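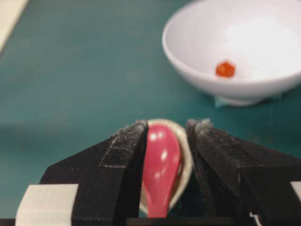

5. Recording a task by remote control

This section covers teaching the arm a tabletop task with the Haretti hand controller. If you want to move the arm by pushing it directly, go to section 6. Both methods save to the same task library, and you can mix them in one task as long as the tool and the finger pads stay the same.

Before you start, the arm must be mounted, homed and paired with the controller (sections 2 to 4). The Traltero recording software should be open on the computer, with the wrist view and the side view both live.

5.1 Laying out the table

1. Clear the work area of anything that is not part of the task.
2. Put down the mat and tape its corners.
3. Place the items for the task. For a spoon task, a shallow dish and a deeper bowl with open table between them work well. Leave enough space for the fingers to come down on either side of a handle without touching the rim of a dish.
4. Mark the starting place of each item with a small piece of tape. The tape can stay there during recording.
5. Check the wrist view. The item to be picked up should be visible between the fingers when the gripper is in the ready position.

Note: Glossy plastic and glazed ceramic pick up bright spots from overhead lights. Small highlights are fine. If a highlight hides the edge of the item you need to grip, move the lamp or turn down the overhead light before recording. Do not change the lighting partway through a set.

5.2 Checking the finger pads

The pads are hook-and-loop strips on the inner face of each finger. They collect lint quickly, and a thin layer of gray fuzz does not affect the grip on most items. Thin, slick handles are the exception.

1. Switch the gripper to HOLD OPEN.
2. Press on both pads with your thumb. Neither one should slide.
3. Pull off loose fibers with tweezers or the sticky side of a piece of tape.
4. Check that any tape on the finger bodies lies flat and does not reach the inner face.
5. Switch back to READY.

Caution: Keep your fingers out of the gripper unless HOLD OPEN is lit on the controller. READY does not lock the motor.

Replace both pads together after 2,000 grips, or sooner if a corner lifts. The grip count is on the Maintenance page.

5.3 Setting the grip

1. Open Task > New and type a name. Use letters and numbers only.
2. Set Grip Limit to 2 for spoons, brushes and similar light items.
3. Squeeze the trigger slowly until the fingers close on the item.
4. Lift the item a short way and hold it there.
5. If it tips or slides, set it down, raise the limit one step and try again. If a plastic handle bends, lower the limit one step.

An item held upright is easier to place than one held at an angle. With a spoon, line up the fingers with the handle, below the broad part of the bowl. Gripping on the curve lets the spoon roll as the arm turns.

5.4 Recording a run

1. Return all items to their tape marks.
2. Move the arm to the ready position and let go of the controller stick.
3. Press RECORD. Wait for the second beep.
4. Do the task at an even pace. Come down from above, close, lift, move across, lower, open.
5. Move the arm clear of the items.
6. Press RECORD again to stop.
7. Choose Keep, Retry or Mark. Use Mark for a run that finished but had a bump or a second attempt at the grip.

Caution: The arm holds its last position when recording stops. It does not go home by itself. Press HOME only after checking that the path back is clear of bowls and cups.

Do not hurry to make up for a slow start. Pauses at the beginning are trimmed automatically – pauses in the middle are not, and the arm will repeat them.

A basic pick-and-place task needs 200 kept runs. Change the starting positions a little as you go, using the Shift Guide on the Layout page. Marlene Prado's layout cards for the Leite mat are in the back pocket of this binder and can be used in place of the on-screen guide.

5.5 Problems during recording

Message 204, "Wrist view lost": Check the cable where it passes the last joint. Push the connector in until it clicks, then press Resume. The current run is dropped and the earlier ones are kept.

The fingers close but the item stays on the table: Lower the arm slightly before squeezing. Check the pads again as in 5.2.

The dish moves with the spoon: The fingers are coming down too close to the rim. Shift the approach to one side, or fix the dish to the mat with a small loop of tape underneath.

The arm lags behind the controller: Close other programs on the computer. If the lag continues, connect the controller with the Fleta cable instead of wireless.

For problems not listed, save the session log and send it to Kekeli Dogbe in support, along with the task name and the number of the run.

Section revised 9 August 2026. Replaces the July printing.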